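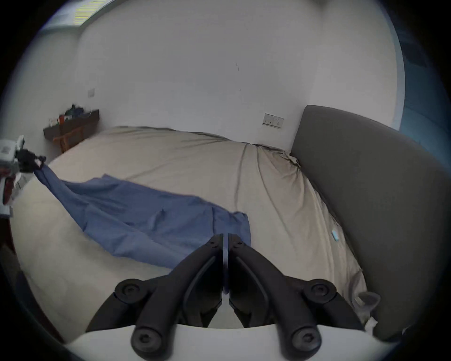 **Figura 2.** Dormitorio de paredes blancas, con una sábana azul sobre una cama grande.

### 3.2. La cama como unidad de medida

Confieso que cuando empecé este trabajo no tenía ninguna intención de hablar de camas. Yo venía a estudiar el ruido nocturno en viviendas de alquiler, y la cama era para mí el sitio donde la gente se tumbaba a no dormir. Pero en las primeras entrevistas pasó algo curioso: preguntaba por el tráfico y me contestaban con el colchón, la sábana bajera que se sale, el lado de la pared. Así que reescribí medio cuestionario (para disgusto de mi codirector, Periklis Politis, que ya lo había mandado traducir) y añadí un bloque entero sobre la ropa de cama y la posición del mueble.

El cuestionario lo respondieron 300 personas del barrio de Navarrete y nos dejó 2245 noches anotadas en el diario de sueño. Cada participante apuntaba la hora de acostarse, los despertares que recordaba y, en una línea libre, lo que le diera la gana. Esa línea libre ha sido mi perdición y mi alegría – ahí está casi todo lo interesante, y no hay manera cómoda de codificarla. Al final usamos dos categorías, «molestia de fuera» y «molestia de dentro», y las anotaciones que mezclaban ambas las leímos Periklis y yo por separado antes de discutirlas.

¿Y qué cuenta como molestia de dentro? El calor, la pareja que se mueve, la sábana arrugada debajo de la espalda, el cabecero que cruje. Una participante escribió un miércoles: «El camión ni lo oí, me despertó la sábana hecha un churro». Me reí mucho, y luego me di cuenta de que llevábamos semanas clasificando respuestas parecidas como ruido, por la sencilla razón de que mencionaban un camión. Tuvimos que volver atrás y recodificar todo lo de octubre.

Hay un matiz que me importa. Quien duerme pegado a la pared de la calle tiende a describir el ruido con mucho detalle (motores, persianas, el reparto de las cinco), mientras que quien duerme junto a un tabique interior habla de los vecinos con nombre y apellido. No me atrevo a decir que duerman peor unos que otros: la posición de la cama la declaraban ellos mismos y no medimos decibelios dentro de las habitaciones. Lo que sí cambia, y bastante, es el vocabulario, y de eso se ocupa el apartado siguiente, donde comparo las líneas libres con las entrevistas largas.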